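Brerkden Open Day

The Brerkden Open Day is a public demonstration of hand-held gripper work organized each July by Talline, a robotics firm based in Vimmont. It presents the collection of manipulation data in ordinary homes, with garment handling as its main subject. The format was set by Heike Albers, who also wrote the task sheets.

Demonstrations take place in lived-in bedrooms. The operator works with two grippers, and each session lasts up to 10 minutes.
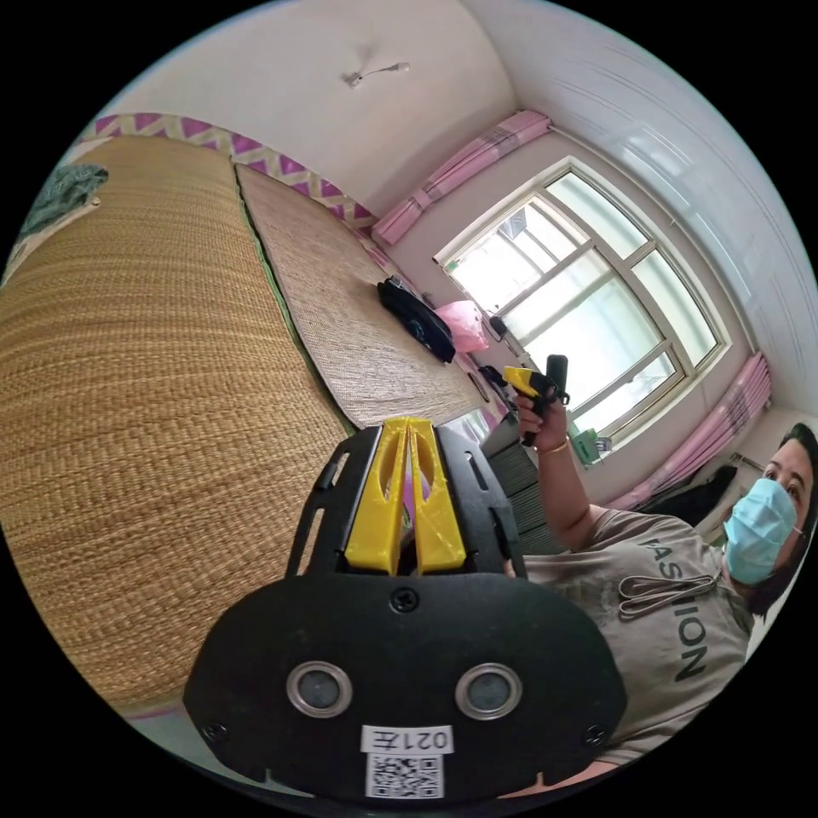 Recordings are stored under the project name Moya. The set held 2778 sessions at the close of the most recent event, of which 161 were made in front of visitors. Sessions with a dropped garment are kept and tagged.

Clothing is worked on the bed itself - no table is brought in - and bedding stays as the household has it.

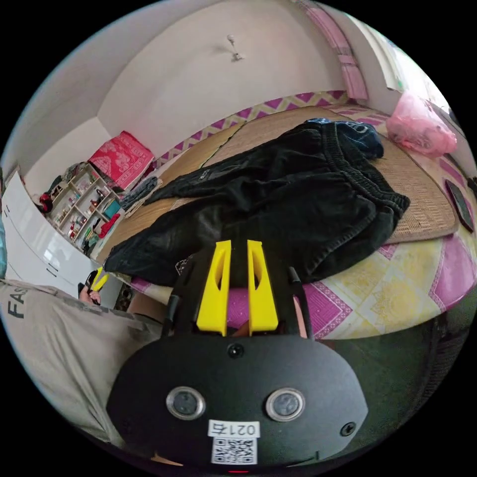 Black pants on a woven straw mat, with gripper 0214 in the foreground.

Trousers are considered the harder class of garment at Brerkden. The task sheet calls for the waistband to be located first and the legs to be aligned before any fold is made.
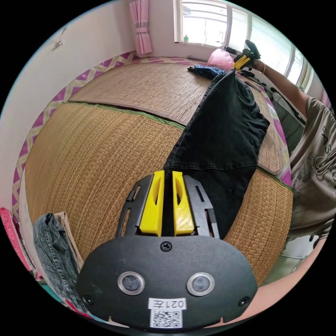 Visitors are admitted in small groups and may try a gripper after the second session. Trial runs by visitors are not added to Moya.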